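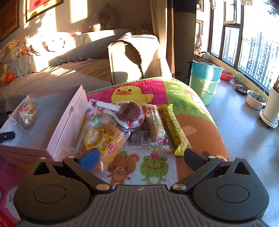

My sister read my September post about school lunches and told me I was spending way too much on snacks, and that I'd save a bundle if I just bought everything in bulk and froze it. Okay, fair! So I went and did it, and I have thoughts.

Jan 20, 2021

First stop was Tomeck, the warehouse place out past the highway. I came home with a case of snack bars, 288 of them (two kids, one garage shelf, you do the math), plus more wrapped buns than my freezer wanted to hold. The total made me gulp a little, but I sat down with my old receipts from Nasution, our regular grocery store, and the bars came out so much cheaper apiece that I texted her an apology.

The buns froze great. I pull them out at night, leave them on the counter in the wrapper, and they're soft by lunchtime. The bars are a different story - my youngest loved them for the first week and now acts like I'm handing her cardboard. We still have a LOT of bars.

So my new rule is to try the small box first, even if it costs more. I also gave myself a monthly snack budget of $70, down from $100, and I write everything down in a Clokiment notebook that was a Christmas present and had been sitting in a drawer.

Next month I want to try making our own granola. If you have a recipe that doesn't need a fancy pan, leave it in the comments, and if you live nearby and would like some snack bars, please, please email me.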